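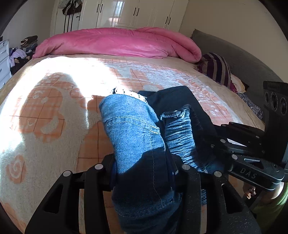
Folding Jeans on a Bed: Our Home Skills Project
Jade Chisholm and Amrit Hawthorne, July 3, 2018

We wanted a way of folding jeans that works without a table, and we had great fun finding one! A soft bed is harder than it sounds (the fleece grips the denim, and the legs bunch up), so we tried 19 folds and timed each one.
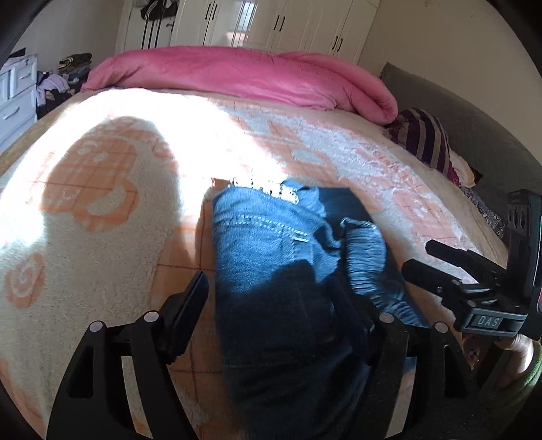 Fig. 2. Jeans partly folded on the fleece blanket, back pocket showing.

Our favourite was leg over leg, then hem to waistband, smoothing the seams by hand. Jade got almost every pair flat this way. Next we want to try jumpers.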